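Workshop notebook – web platform group
Entry for May, opened 9:20 a.m.

Subject: attachment download counts in the Mernby forum after the storage change

The Mernby forum was moved to the new attachment store at the end of last month. Members have since reported that the download figure beside an attached file stays at zero for new topics. Topics created before the move continue to count as they should. The purpose of today's work was to find where the count is lost and to decide whether a repair to existing records is required.

Work was done on the staging copy at Bermúdez, which runs the same build of Videris as the live site. The mail and digest services were switched off for the duration.

First check. A new topic was created with one PDF and one ZIP file attached. Both were downloaded from a private browser window with no account signed in. Both files arrived intact. The counter did not change for either. The same test with a signed-in account gave the same result.

Second check. An older topic, already showing 41 downloads on its attachment, was opened and the file fetched once. The counter went to 42 after the page was reloaded. The counting job is therefore running, and the queue is not the cause.

Third check. The link addresses in the two topics were compared. In the old topic the link still passes through the forum's own download route, where the count is written, and then redirects to the file. In the new topic the link points straight to the storage host. The request never reaches the forum.
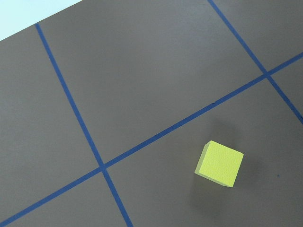 Tabletop with blue tape lines.

The setting responsible appears to be "direct links for attachments" in the Briritz storage plugin. It was off before the move. The plugin's install script turns it on when it finds a public bucket, and no line is written to the admin log when it does so. The setting is applied when a post is saved and its text is rendered, which explains why old topics were spared – their stored text has not been rendered again.

It follows that any old post edited since the move will also have lost its counting link. This was confirmed on staging by editing one word in an old topic. The counter stopped from that point.

Action taken on staging, 11:45 a.m. The setting was turned off and the affected posts were rendered again from the command line. The query returned 522 posts. The job finished in 92 seconds with no errors. All test attachments now count correctly, signed in or not.

Downloads made in the meantime cannot be recovered from the forum database. The storage host keeps access logs, but these do not record the post, and matching by file name would be unreliable. It is proposed to leave the figures as they are and to post a notice in the announcements category.

Open items:
Live site change to be made in the 2 a.m. maintenance window, with a database backup taken first.
Cache rules for the download route need to be reviewed. A cached redirect would produce the same fault under a different name.
Image attachments were not tested today. They use a separate route and should be given their own entry.
Report to be filed with the plugin maintainers asking for a log line when the setting is changed by the script.

Entry closed 12:30 p.m. Staging left with the setting off and mail still disabled.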